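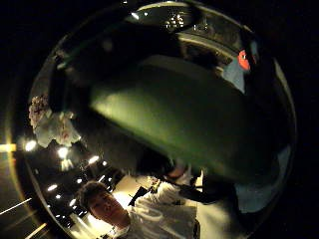
How long should one demonstration be when you show a robot a task by hand?

Start when the gripper is open and away from the object, and stop one or two seconds after the object is released. With small pick-and-place tasks this gives between 8 and 15 seconds for us.

I put this first, as it was the question three people sent me privately after the last thread. The rest of this mail is my reply to Glenys. I am sorry that it took me some days, I wanted to look in our log before I write numbers to a list.

On Saturday, March 7, 2026, Glenys Ruddock wrote:

> Dear all,
>
> We are at the point where we must decide between the hand-held gripper
> and remote control with the Schwaiger arm. We have both in the building
> and people are strongly for one or the other, mostly for the one they
> tried first. My questions:
>
> 1. Does anyone have the same task recorded both ways?
> 2. How many demonstrations did you throw away, and why?
> 3. Is it worth it to record in more than one room?
> 4. Who does the demonstrating? Our two best operators are also our two
> busiest engineers.
>
> We are using Vovar for the recording and I would prefer to stay with it.
>
> Glenys Ruddock
> Otberg

Dear Glenys, dear list,

I answer in your order.

1. The same task both ways. We have one such task, it is putting a bottle into a narrow rack. By hand we recorded 336 demonstrations, by remote control 11. You see already the problem with my comparison. The 11 took one full afternoon, and the operator was tired after the sixth. With the hand-held gripper a person who never did it before could make a good recording after a few minutes of practice.

Still, the remote ones were not bad. Every one of them was possible for the arm, of course, as the arm had done it. With the hand-held gripper people do things that the arm cannot follow. They turn the wrist too far, or they reach behind the rack with the elbow very high. You find this only later, when you calculate the arm positions, and then the demonstration is lost. If your arm is small or is mounted close to a wall, I would give this point a lot of weight.

Speed is the other difference. By remote control our operators move slowly and stop before each contact. The trained robot then also stops before each contact. Some visitors thought that it was thinking.

2. Thrown away. From the 336 we removed 14 for movements out of reach and a larger number for tracking. I do not give the second number, since we changed the rule for it in the middle and I do not trust it anymore. The tracking gets lost when the camera has too little to see that stands still. The typical moment is when the held object comes very near to the lens and covers most of it. Dark objects are worse. White plain walls are bad too, we put some posters on ours and it helped.

What I would do differently: check the recordings on the same day. We waited until the end of the week, and one person had recorded a whole morning with a loose mount. It could be seen in the first file.

3. More than one room. I would say this is the best use of your time. Our first set came all from one table, and the robot learned the table. We moved the rack to the kitchen and it did not find it. After this we recorded in the kitchen, in the corridor and in one office, only a small number in each, and it became much better in places that we never recorded. With remote control you would need to carry the arm to each place — I do not think your colleagues will do it more than once.

Please ask also the people in these rooms before you start. The lens is very wide and it sees everybody who stands close. We have a paper on the door and a short form, and so far it is enough for our company. Your rules may be stricter.

4. Who demonstrates. Take people who are patient and who have time. Our engineers were not better than the others. They were sometimes worse, as they tried to move "like a robot" and it looked strange in the data. We tell everybody to do it as they would do it with their own hand, a little slower, and to keep the fingers of the gripper in view if possible. If they drop the object, they pick it up and continue, and we keep this. The robot will also drop it one day.

More than five people was good for us. With two people you get two habits.

About Vovar: we use it also, for both kinds. One warning, it writes the gripper opening with the time of the computer and the video with the time of the camera. In the version we had in July the difference was big enough that the robot closed its fingers too early. You can test it easily. Close the gripper hard three times in front of the lens at the start of every session and compare.

We have the Fallus fingers, the soft ones, on the hand-held gripper and the same ones on the arm. I recommend strongly that they are the same. We had for a short time harder ones on the arm and nothing worked, and we looked for the mistake in the software.

If I were in your place I would record most by hand, then a few by remote control for the part of the task where the arm has difficulty. We did not try to mix them in the training yet. If someone on the list has done it, I would be glad to read how much weight you gave to the remote ones.

I can send you our checking script, but the comments in it are not in English.

Best regards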